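Filenik grabs – wrist camera set

README, last touched Aug 25, 2018

Everything in this folder was recorded by the Limsakul robotics club, which is a grand name for a dozen students and one arm. The arm is called Wulo. It has a two-finger gripper, a camera on the wrist, and strong opinions about cable routing.

What's in it

3,000 stills, pulled from 29 recording sessions. Each session has its own folder, and each folder has a text file with the name of whoever was driving, the task, and whatever they felt like writing down. Some of these notes are useful. The rest are mostly about lunch.

The tasks are small household jobs: approach an appliance, line up with a lid or a panel, stop before touching it. That last part is harder than it sounds, and the sessions marked "bump" are the ones where it went the other way. We kept them in. If you train on them by accident, you'll get a robot that behaves like our first-years.

Labels

Labels are in labels.csv, one row per still. The columns are session, still number, gripper (open, partly open, closed), target (lid, panel, handle, none) and lights. The lights column is how many indicator bars are lit on the appliance, or blank if you can't tell. Please leave blank as blank. Skorness, our loading script, used to turn blanks into zeros, and we spent most of January wondering why every machine in the building was off.

Ketsara Yimyam labeled the first 20 sessions by hand. The remaining nine were split among the rest of us, and you may be able to spot the change.

Known problems

Focus is fixed close to the fingertips, so the gripper is usually crisp and the thing it's reaching for is usually soup. White appliances against pale walls are the worst. Printed text on them mostly can't be read, so don't bother running OCR.

Sessions 4 and 11 have the clock wrong. Sort by still number.

There is no depth. There was going to be depth.

Using it

Free for classes and clubs. Run skorness.py with the folder path and it will make a train and test split by session. Don't shuffle the stills first – neighbors look nearly identical and your score will be wonderful and mean nothing.

Corrections to labels.csv are welcome, one session per patch.

Sample still

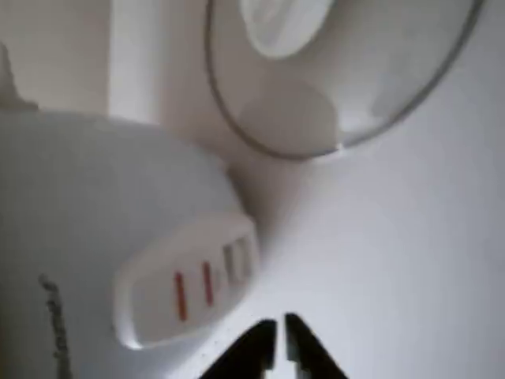
Gripper: partly open. Lights: 2, both reddish orange. Clear lid at upper right.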